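Packing bench notebook, January

Butcher-block table, middle bay

Came in at 7:40 and put the morning into the noodle packets. The job is the same as written up at the end of last month: mixed instant noodle and snack packets come to the table in a heap and have to end up in clear bins, sorted well enough that the person restocking the kitchen at Flandham doesn't have to dig. Easy by hand if you have all day. We don't, so the point of this week is to settle a layout and stop changing it.

Wiped the table first. The oil finish from the fall has held up fine in the middle but the front edge is going dry and a bit fuzzy where everyone leans on it. Needs a light sand and another coat before spring. Used the Hiriseck wipes, which leave no film. The other brand left a slick patch and packets skated on it.

Bins. We now have two kinds in the cupboard and they look the same until you stack them. The older ones (stock no. 307 on our sheet) have slightly softer walls and bow out when full. The newer ones from Clurnilard hold their shape. Both are clear, and I want to stay with clear. Tried gray tubs before the holidays and kept having to tip them to see what was in there.

Bin positions tried so far:

Both bins at the back, side by side. Neat, but the reach over the heap is long and packets get dragged.

Both at the front. Good reach, but the heap gets pushed back and the last packets end up out where you can't get at them without moving a bin.

One at the back center, one at the front right, turned at an angle. Best of the three. The heap sits between them and there is still room on the left for packets that slide.

Went with the third. Back bin gets filled first, front one after.

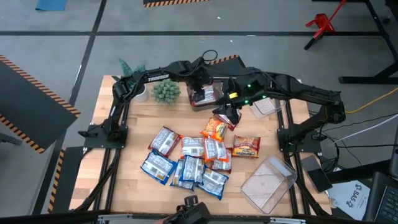
Packets with the silver backs up are the slow ones. Face up, you know what you have from the color and the food picture. Back up, you are down to the end colors and some small dark print, and blue ends and orange ends are all you can go by at a glance. I thought about turning everything face up before starting but that doubles the handling. Decision for now: leave them as they fall, sort by end color, and only flip one when the color is in doubt. The maroon and the dark red are the pair to watch. Under the old bay lights I would have called them the same thing.

Overlap matters more than I expected. A packet lying alone goes in without trouble. A packet half under another one pulls its neighbor along, and if the neighbor is standing up against something it falls over and you start again. Taking the top ones first sounds obvious but it is easy to go for the nearest one instead. Wrote TOP FIRST on a strip of tape and stuck it on the cupboard door.

Glare: the foil backs throw the ceiling light straight back at certain angles. Asked for the second tube over this bay to be swapped for a diffused one. Until that happens, work with the second tube off after about 3 in the afternoon, when there is enough light from the windows anyway.

Crushing. Opened a few of last month's packets at lunch to see what shape they were in. The square brick noodles take a squeeze at the corners but break if pressed in the middle. The seam ends are the place to pick up from. The snack bags are a different problem - they are mostly air, and they pop up out of the bin if they go in last. Put them in early and let the heavier ones sit on top, as long as it isn't too many. Ate the broken ones.

Counts for the month so far, from the tally sheet: 89 packets through the table, 8 set aside for split seams. I think most of the split ones arrived that way. The delivery carton was crushed on one side and there was seasoning dust in the bottom of it. Will check the next carton before it gets emptied out so we aren't guessing.

Floor. Swept. The smooth gray floor shows every crumb, good for us, less good when visitors come through. Found noodle bits as far as the sink.

Stool with the short leg is still here. It is not to be used at this bench. If you want to sit, take one from the Mladenović room and bring it back after.

Labels. Printed a set for the bins (noodles, snacks, check) but have not put them on. The adhesive we have leaves a mark on clear plastic and I would rather wait for the removable kind. Order number is 1908, should be here before the end of the month. Use tape in the meantime, and put it on the short side so it can be read when the bins are on the shelf.

To do

Sand and oil the front edge. Needs a night to dry, so clear the table first.

Separate the two kinds of bins in the cupboard, soft ones on the lower shelf.

Look at the next delivery carton before unpacking, note any dents.

Try the same layout with only blue-ended and orange-ended packets and see if the sorting gets faster or if it is all in the overlaps.

Ask Flandham whether they care which way up the packets go in. If they don't, a good part of this page can be ignored.

Left at 5:15. Lids are on the shelf above the sink, the tally sheet is on the clipboard. Pen on the clipboard is running out.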